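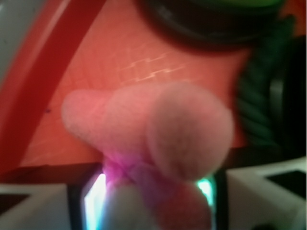 Speaker notes: Learning to love the school library sale
Bhavana Kulkarni, Daltell Reading Network, June 10, 2021

Slide 1. Hello and thanks
Say hi, wait for the late ones. Thank Bindu for setting up the call and for lending me her spreadsheet (she'll take questions on it at the end, so save them up!).

Slide 2. Why I'm so keen on used books
Start with the Endus sale in February. We had 2,000 books in the gym on Friday night and 1,000 left on Sunday, and I went home grinning. Kids were sitting under the tables reading. One boy bought the same shark book twice so his cousin could have one and they could read it over the phone. Tell that one slowly, people like it.

Slide 3. Sorting
This is the part I could talk about all day, so watch the clock. Sort by who'll read it, and leave the alphabet alone. We used 6 piles at Endus: board books, picture books, early readers, chapter books, comics, and facts. Comics went first. Put them at the back of the room and people will walk past everything else to get there.
Check inside the covers. We found a library card from Kurup Elementary, a pressed leaf and a very nice letter from somebody's grandmother, which we mailed back to her.

Slide 4. Prices
Keep it to three prices, with colored dots. Round numbers only. At Trilitz they tried pricing every book by hand and were still writing stickers when the doors opened.
Pause here. Ask: who has run a fill-a-bag hour? Let two or three people answer. Bindu's numbers for the last hour are on the next slide and they are great.

Slide 5. Bindu's chart
Read out the Saturday bar only. The rest is in the handout.

Slide 6. Leftovers
Call the places you want to give to before the sale. Ask what they can use. The clinic waiting room wanted picture books and no encyclopedias, fair enough. Old encyclopedias: the art teacher took ours for collage and asked for more!

Slide 7. Your turn
Breakout rooms, ten minutes. Everybody picks a date and a room for their own sale and types both in the chat. Bindu reads them out, then questions. Handout link goes in the chat again before we close.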